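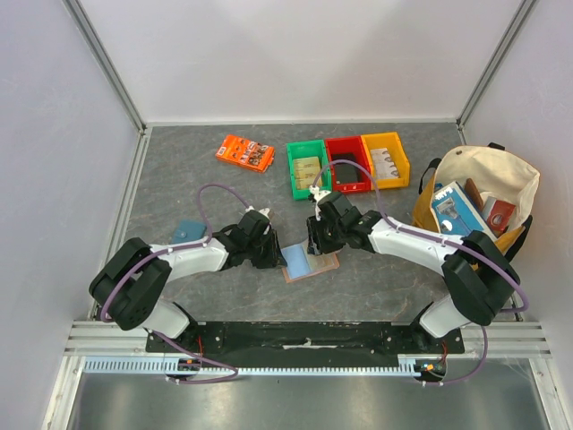 Notice to Residents of the Clornodstead Building: Unclaimed Wallets

The Office of Lost Property wishes to inform all residents that two wallets have been received at the front desk and entered in the register for December. One is teal-blue and was handed in closed. The other is of the folding kind, with a brownish-pink border and a light blue panel on the left side when opened. The owner or owners are asked to present themselves at the counter between 4 and 6 in the afternoon.

Claimants should be prepared to describe the item without seeing it first. The Office regrets that descriptions such as "small" or "the one I had before" cannot be accepted.

Second Notice

The Office thanks the 25 residents who have come forward. It must point out that the building has only two unclaimed wallets and that most of these claims concerned umbrellas.

One claimant correctly described the teal-blue wallet, including the small detail near its side, but declined to take it home. She stated that it had belonged to her sister, that the two had not spoken since the move from Stolteletti Street, and that she would prefer the Office to return it directly. The Office explained that it does not make deliveries. The claimant said that she understood, and sat down on the bench opposite the counter until closing time.

The wallet has been put back in the cabinet. The register has been marked "Known, not collected," a heading that did not previously exist.

Third Notice

Following a review of the rules, the Office confirms that property may be held for 100 days. After this it passes to the Ross Fund and is sold at the spring table in the lobby.

Residents have asked whether the folding wallet contained money. It did not. It contained a ticket stub from the Clalero Theater, a key cut for a door that is no longer in this building, and a folded note. The Office does not read private papers except where necessary to identify an owner. In this case it was necessary. The note was a list of groceries for two people, with one line crossed out and written in again by a different hand.

The claimant of the first wallet was shown the note as part of the normal procedure. She identified the first hand as her own. She was asked whether she wished to amend her claim to include both items, and requested time to consider. The Office granted six days.

Fourth Notice

The period for consideration has ended. The Office records that a second claimant appeared at the counter shortly before closing, having read the previous notices in the elevator. She described the folding wallet accurately and in full - the border, the blue panel, the stub - and gave the title of the play. Asked about the teal-blue wallet, she said that it was hers also, and that she had left both on the same morning, in the lobby, while looking for a pen.

She was informed that another person had an interest in the matter and was seated behind her.

The rules require that each item be signed for by one person only. The Office applied this rule. The teal-blue wallet was signed for by the second claimant and the folding wallet by the first, after a discussion at the counter that lasted nearly an hour and in which the Office took no part. The key was the subject of some further talk. It was agreed that it should stay with the note.

Both entries in the register are now closed. The bench opposite the counter is again available to the public.

Residents are reminded that umbrellas may be claimed at any time during opening hours.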